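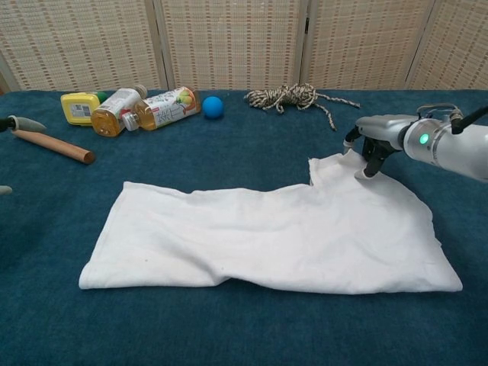

Fig. 1. White towel, slightly creased.

Rinse Water Hardness and the Stiffness of Line-Dried Cotton

By Mio Fujimoto
4 February 2018
Reading time: 4 min
Print this page | E-mail this page

1. Background

Cotton towels dried on a line are stiffer than the same towels dried in a tumble dryer. The usual household explanation is that minerals in the water stay behind in the fabric. A second explanation is that a small amount of water held on the fiber surface joins neighboring fibers together as the cloth dries, and that this happens with or without minerals. If the second explanation is correct, towels rinsed in deionized water should still come out stiff. If the first is correct, they should come out soft.

The project was carried out for the materials course at Okabe College. Tap water in Raltov is hard enough to leave scale in a kettle within days, so the mineral explanation is widely believed in the residence halls.

2. Materials

Cloth was white cotton terry with no border stripe, bought in one lot. The lot weighed 2237 g as received. All of it was washed twice before testing to remove any mill finish, using Fumberg unscented powder at half the dose on the box. No fabric softener was used at any stage.

Strips were cut with the long side parallel to the warp and the cut edges were oversewn. Oversewing adds some stiffness at the edge. It was kept anyway, as unsewn strips shed enough loop yarn in the first trial wash to change their weight.

A jersey knit (cut from plain T-shirts) was included as a second cloth. Jersey has no loops and much less surface per unit area than terry, so any effect that depends on fibers touching across loops should be smaller.

3. Method

Three rinse conditions were used: Raltov tap water, deionized water, and tap water passed through a Dukari softening cartridge. Each strip was rinsed in 2000 mL, drained, and spun in a hand spinner for one minute. Strips were then hung from one short end in a closed room with no fan.

Stiffness was measured by the cantilever method. The strip is slid over the edge of a platform until its tip bends down to touch a sloped surface, and the overhang is read from a scale. A longer overhang means a stiffer cloth. Each strip was read face up and face down at both ends, and the four readings were averaged.
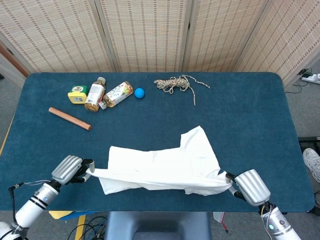
The jersey strips gave trouble at this step. The cut edge of a single knit curls toward the face or the back depending on the direction of the cut, and a curled strip behaves like a shallow tube, which raises the overhang well above its true value. Pressing the strips flat under a 1000 g mass overnight reduced the curl but also softened the cloth, so pressed readings could not be compared with the terry results. In the end the jersey was read unpressed and strips with visible curl at the tip were rejected.

After the first reading, every terry strip was flexed by drawing it over a smooth rod ten times and read again. The purpose was to see how much of the stiffness could be removed by bending alone. Mineral deposits inside the yarn might be expected to survive some of this. Bonds between fibers at the surface should break.

4. Results

4.1 Terry. Strips rinsed in tap water gave the longest overhang. Strips rinsed in deionized water were less stiff than these, but still clearly stiffer than tumble-dried control strips. Softened water fell between the two and could not be separated from deionized water with the number of strips available.

4.2 Flexing. Ten passes over the rod brought all three conditions close to the control value. The drop was largest for the tap water strips. A small difference between tap and deionized water remained after flexing.

4.3 Jersey. The order of the conditions was the same but the differences were within the spread of the readings. Too many strips were rejected for curl to say more.

4.4 Re-wetting. A few flexed strips were misted and hung again. Their stiffness returned in part, with no new minerals added beyond what was in the deionized mist - that is, effectively none.
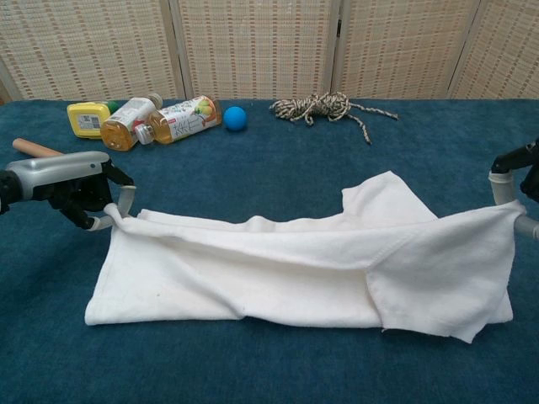
Fig. 2. White terry towel, top edge rumpled into soft folds.

5. Discussion

The stiffness of the deionized strips cannot be put down to minerals in the rinse. Some residue from the two preparatory washes may have been left in the cloth, as those were done in tap water in December, before the deionized supply was arranged. Ash content was not measured. This is the main weakness of the work, and a repeat should start with cloth prepared in deionized water from the first wash.

The recovery of stiffness on re-wetting agrees with the surface water explanation. It does not rule out a mineral contribution, and the gap between tap and deionized strips suggests there is one. Hard water probably adds to an effect that is already present.

Room humidity was logged only at the start and end of each drying run. It varied between runs. Bound water in cotton depends on humidity, so part of the spread in section 4.1 may come from this source.

6. Further work

- Repeat with 3 humidity levels held constant using salt solutions in a closed cabinet.
- Measure ash content for each rinse condition.
- Replace the jersey with a plain woven cotton, which does not curl.
- Test one pass, two passes and five passes over the rod to find where the drop in stiffness levels off.

The raw readings are kept with the course file in the Okabe materials lab.

Print this page | E-mail this page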